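Subject: Re: [arm-teleop] Folding by remote control, how many goes?
From: Nisreen Karam
To: arm-teleop list

Hi Marwan, hi all,

Sorry for the slow answer, December ate me alive. Quoting the bits I can say something useful about:

Marwan Najjar wrote:
> We've got the two-arm setup going at Zarnow and I've been trying to
> teach it to fold clothes, with me driving both arms from the leader
> handles. I've recorded 75 goes so far and the policy mostly just
> strokes the cloth. Is that simply too few? Also, do you fold on a
> table or on something soft? Ours keeps skidding about on the bench.

75 is low, but I don't think it's your main trouble. When Londo (our pair of arms, named before my time, don't ask) was at 166 it was already picking up a waistband more often than it missed, and that was with me driving, and I'm no surgeon! What helped far more was being boring. My first lot were all over the place: sometimes I'd go for a sleeve first, sometimes the hem, and once I got fed up and sort of swept everything into a heap. The policy learned the heap beautifully. So I threw the lot out and wrote myself a card with the order on it, and I stick to it even when I can see a quicker way.

On the surface, soft wins for me, by miles. You can push the fingertips down a bit to get under an edge and the padding gives, where a bench just stops you dead and the arm sulks. The price is that you can press too hard without noticing, so keep an eye on the motor current if your logger shows it (Workier does, it's under the second tab, took me ages to find).

> And how do you stop one arm dragging the whole thing when the other
> one pulls?

Pin with one, move with the other, and wait. I count to two in my head after the pinning hand lands before I touch the other handle. It feels silly and it makes every recording longer, but the robot copies the wait as well and you get far fewer tug-of-wars. If you're driving on your own, look at the wrist view for the hand that's moving and forget the overhead one for a moment. I used to flick between them and kept closing on air.

We're at 2876 recordings now, of which 1928 are ones I'd show to anybody. The rest are in a folder called "maybe" and I really should go through it. Happy to send you a slice if you tell me what format you're after. Oh, and is anyone still using the Saab scripts for trimming the dead time at the start? Mine fell over after the last update and I'd rather not write my own.

Wrist view below, red things on the soft surface.

Cheers,
Nisreen

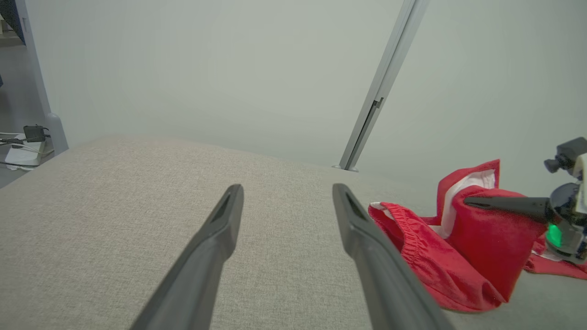

Right arm's finger in the fold, the other arm's pair by the shorts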